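Slide 6. Does the shape of the jar sell the cream?

Okel says yes. Their claim: moving to a pinched-waist jar lifted sales at the Gululberg stores. Read the number out slowly: 1233 jars before, 3968 after. Pause. Then ask who noticed the price cut in the same month. (Narendra Pant did, and got no reply to two emails.)

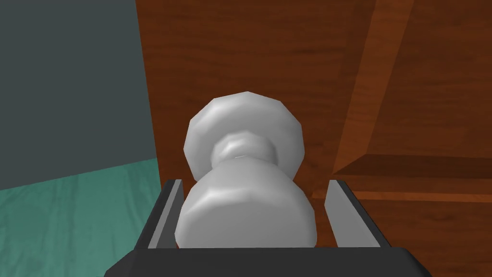

Wide cap, narrow neck, wider base. Rendering.

Survey slide next. About 200 shoppers, all recruited at the Putard counter, all given a free sample first. I would like the jar too. Don't be mean about it, Sneha Pandey's team is in the room and she was decent about sharing the data.

Ask: would anyone here pay extra for a waist? Wait for hands. Skip Kandpal if we're past 3:40 and go straight to the refund figures.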